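I paddle a small kayak called Mumen along the coast, always close to land. In June I lost her for part of an afternoon, and I promised to write down what I learned. It will be a few posts.

The short story: I stopped on a beach for lunch, I pulled the kayak up, but not far enough. The tide was coming in. When I looked again she was floating away, with the wind behind her. I was on the stones with my sandwich and all was well with me, but an empty kayak on the sea is a serious matter.

An empty kayak makes other people search. Someone on the cliff sees it, they call the coastguard, and the coastguard must think that a person is in the water. So the first thing to do is to call them yourself and say that you are safe. I did it after ten minutes. It should be after one. 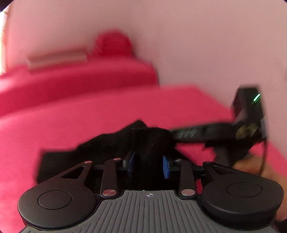
My kayak had no name and no phone number on it that day, and on the telephone I could only say "it is yellow". Since then I have put my number inside the cockpit, behind the seat, where the sun does not reach it. On the deck I also wanted a sign which I can describe in very few words. I took a circle divided into quarters, the same kind as the small one printed on the dark grey ribbed part between the two round black pads in the photo. Mine is much bigger, in white tape and black tape. "A circle in four parts, in front of the seat" is easy to say on the radio, also with my accent.

About the tape: clean the deck with fresh water, let it dry for a night, then press the tape from the middle to the outside. I did it the first time with salt still on the deck and it came off at the corners in a week.

Somebody asked me about the radio. I carry a Wavix handheld, tied to my buoyancy aid with a short line. I paid 287 euro for it at Ó Conaill, with the spare battery. I am happy with it, but I have not tried many others so please do not take it as advice. 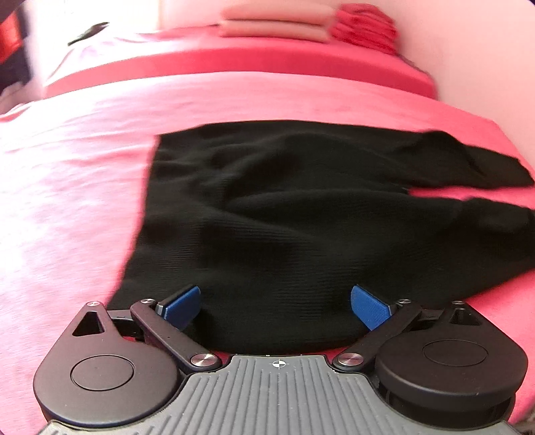 Last edited: 30/10/2026

A correction to my earlier post. I wrote that the kayak drifted 800 metres before the fishing boat picked her up. I looked again at the chart and it was almost 800, measured in a straight line. It is a small difference, but I do not like to leave it wrong.

Also please write down your own details at home, on paper. The hull number of Mumen ends in 3072 and I had it nowhere except on the hull itself - not very useful when the hull is out at sea.

And when you have the boat back, call again! The search is not finished for them until they know it. They were very kind with me on the second call, and I felt less stupid after it.
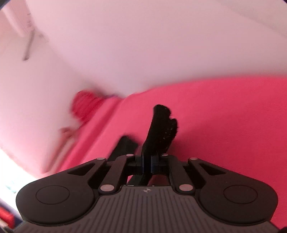

Fosteo

What I do now on a beach: I carry the kayak above the line of dry seaweed, and I tie her to something heavy with 3 metres of rope. If there is no big stone I tie her to my bag and sit on the bag. The paddle goes under the deck lines, and the radio stays on me, also during lunch.

For those who asked - yes, she has a scratch under the bow from the fishing boat. It is not deep. I will fill it in the winter, when the garage is free, and I will post how it goes.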